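Two Arms, One Stem

The flower task was chosen in August, after the team had spent a summer on block stacking and run out of ways for it to go wrong. Blocks are rigid, square and heavy for their size. A long-stemmed tulip is none of those things. It rolls when nudged, its leaves catch on whatever they pass, and its center of mass sits close to the head, so a gripper that closes in the wrong place gets a flower that swings.

The project is called Duster, and it is run by students of the robotics course at Grikthorpe College. Catalina Olivares, who teaches the course, set the rules on one sheet of paper. Two arms must work together. One steadies a vase, the other places a stem in it. Neither arm may leave its own side for longer than the task needs, and the vase may not be lifted. A run in which the vase falls over is scored as zero, whatever else went well.

Students drive the arms by hand during the recording phase. Each run is stored as joint positions and camera video, then sorted by a second student who did not drive it. The learned controller is trained only on runs that pass the sort. By the end of the fall term the team had recorded 575 runs and kept 501.

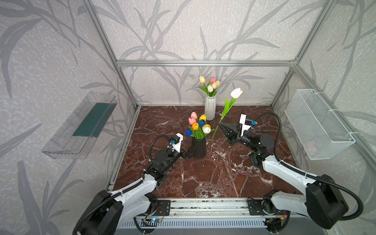
The Duster cell at Grikthorpe, with the left gripper at the black vase and the right gripper beside the stem of a white tulip.

The rejected runs are kept in a separate folder and are read more often than the good ones. Most show the same fault. The driver closes the right gripper too high on the stem, the lower end drifts, and the stem meets the outside of the vase. Olivares asked for a written note on each one. The notes are short. "Gripped high" is the most common, followed by "leaf" and "vase walked."

The last of these took most of the winter to deal with. A light vase on polished stone slides when a stem is pushed into a crowded bouquet. The first controller treated the left arm as a clamp and squeezed, which tipped the vase toward the closing finger. The current version uses light contact at the side and holds position. It tolerates a small amount of slip and corrects for it slowly - fast correction made things worse, as the two arms began to chase each other.

Software duties are split between two groups. One maintains Uler, the program that records and replays runs. The other maintains Nautiyal, which checks calibration at the start of each session and refuses to start if either arm is out by more than the set limit. The check was unpopular at first. It takes four minutes, and lab time is booked in short blocks. It stayed in after a full afternoon of data was thrown out over a loose wrist screw.

Grading does not depend on whether the controller works. Students are marked on their logs, their code reviews and one oral defense, in which they must explain a failed run chosen by somebody else. "I want them to know what the arm was told to do, and what it did," Olivares says. "The gap between those is the course."

The next revision of the controller is due on 20th January. It adds a regrasp step: if the stem has turned in the fingers, the right arm sets it down and picks it up again lower. In replay the step works. On the bench it still loses time at the set-down, and the group has not agreed on how long the arm should wait before letting go.

Related stories
Block stacking at Grikthorpe: a year of small errors
How to write a run log another student can read
Calibration checks for shared lab equipment
Student projects: what happens after the final grade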